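Home | Syllabus | Notes | Labs | Submit

Unit 6 notes - Budgeting a two-arm bench cell
Last updated: September
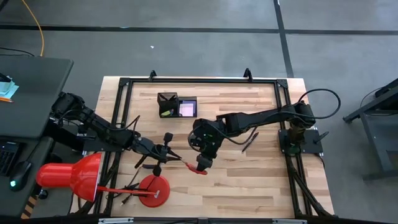
Last time: picking the arms. Now the part that eats the money. Most first budgets from this class list two arms and two grippers and stop there. Then the boxes show up and there is nothing to bolt them to.

Start with the bench, work outward.

Frame and top
- Aluminum extrusion around the table, arms mounted to the frame and not to the wood. Price mounting plates seperately, the arm vendor usually wont include them.
- Wood top is fine for light desk-item tasks. Passing a small part from one gripper to the other doesn't need a steel plate.
- Clamps, rails, fittings. Small line, always forgotten. Flergate quote for our practice problem: 21 brackets and a bag of T-nuts, $90 delivered. Copy that into your sheet.

Arms and grippers
- Quote A (Jekholm): $3908 per arm, gripper included, cables included, no plate.
- Quote B (Prondano): cheaper arm, gripper is a $1455 add-on. Each. Two arms = two grippers, so double it. Half the class missed this on the last homework.
- Ask both: spare fingertips? lead time? who pays return shipping on a dead motor?
- Reach. Both arms have to meet over the same spot on the table with room to spare. If they only just meet, the bench is too wide or the arm is too short. Find out before the PO, not after.

Cables
- Cables move with the arm. They wear out. Put a spare set in year one.
- Leave slack at the shoulder - a tight loop pulls the connector first.
- Power for things on the table counts too. A lamp has a cord, the cord takes up table space and an outlet. Count outlets on paper.

Task items
- Pens, sticky notes, a mesh pen holder, trays, a desk lamp. Cheap stuff, buy doubles of everything so you can replace like with like. Goes under consumables, one line, dont itemize.

Floor space
- Operator desk with keyboard and mouse goes next to the bench. Include it in the footprint.
- Tape the area out on the floor before you order. Black tape on gray carpet is easy enough to see. Walk around it. Open a door. Check where stands go.
- Carpet vs hard floor: ask facilities about leveling feet and static. Get the answer in writing.

Things that are not hardware
- Setup hours. Sembiring charges for a site visit, we didnt get a number so put TBD and flag it. A TBD is better than a guess with no label.
- Service plan, year two on. Separate tab.
- Shipping, tax, and a contingency line. Pick a percent and say why in one sentence.

Homework: one-page budget, quote A and quote B side by side, total for two arms each. Use the Flergate line in both. Show what is missing from each quote. Bring a floor sketch with outlets marked, pencil ok.

Next: purchase order wording, and what "accepted on delivery" commits you to. Read the sample terms first

Home | Syllabus | Notes | Labs | Submit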